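Machines and Everyday Work, Week 6
Can a robot do the laundry yet?
Notes for Thursday, March 8, 2018 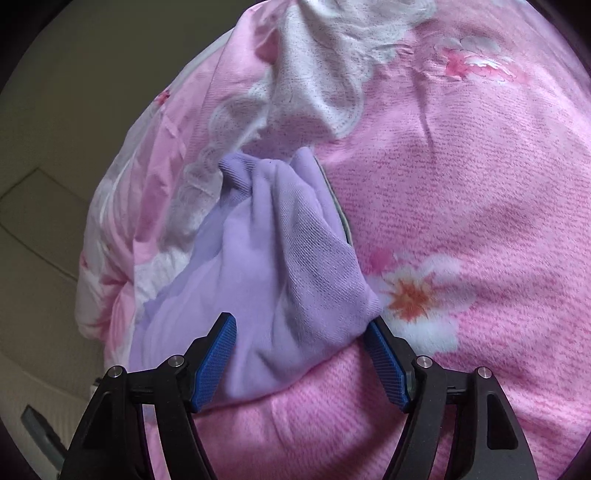 Okay, so last week we left off with dishwashers, and Quang Từ asked the question I was hoping somebody would ask: if a machine can wash the clothes and another machine can dry them, why are we still standing there folding? I said I'd spend a whole class on it, so we're spending a whole class on it.

Short version first, for those of you who read only the top of these (I know who you are). Washing is easy for a machine since the machine doesn't have to know what it's holding. You dump everything in a drum and spin it. Folding is a different kind of job altogether. To fold a shirt you have to find the shirt, work out which bit is a sleeve and which bit is the hem, get hold of the right two spots, and then do it again after the whole thing has changed shape in your hands. It changes shape every single time you touch it!

Compare that with a car door. A car door is the same door all day long. A welding arm at a place like Stellach goes to the same point in space 2000 times a shift and the door is always there. I worked next to one of those lines for two summers and I can tell you, you move the fixture by the width of a pencil and the whole thing falls apart. Now swap the door for a sweater somebody dropped on the bed.

Three words I want you to have by the end of today.

Rigid: keeps its shape when you pick it up. A mug, a box, a wrench.

Deformable: doesn't. Towels, socks, bread dough, a phone charger cable.

State: everything you'd need to know about a thing to predict what it'll do next. For a mug that's where it is and which way it's turned, so six numbers and you're done. For a heap of cloth, well, how many numbers would you like? Every wrinkle counts, and half of them are tucked underneath where you can't see.

Then there's the seeing problem. Crumpled clothing on a patterned bedspread is a nasty case. The print has edges of its own, the wrinkles in the spread look a lot like the wrinkles in the clothes, and a fold casts a shadow that can pass for a seam. You and I sort that out without noticing. A program has to decide where the garment stops and the bed starts before it can do anything at all, and if it guesses wrong it pinches the bedspread along with the shirt and drags the lot.

And grabbing. Two fingers that open and close can do a surprising amount, but think about how you pick up one layer of cloth. You slide a fingertip along, you feel it bunch, you rub a little to check you haven't got two layers. Most grippers can't feel any of that. Textured pads help with slipping, though they won't tell you how many layers you've got.

So where are we? Jocelyn Tremblay, who visited in the fall, ran a towel test at Villanueva with a two-armed machine. Square towels, plain color, flat table. It got 83 out of 100 folded well enough to stack, at around four minutes a towel. I fold a towel in maybe ten seconds while complaining. When they switched to mixed clothes in a pile the number dropped to 63, and that was with a person stepping in to untangle things between tries. I still think that's great work, by the way. I just wouldn't cancel laundry day.

Bring to the next class:
One piece of clothing you don't mind other people handling.
A pair of kitchen tongs. Lucie Kennedy has a few spares if you ask her early.

We're going to fold with the tongs, one in each hand, and write down every time you wanted to use a finger. Murray Sutherland's group starts, then Mélanie MacLeod's. Half a page on what you found, due the class after.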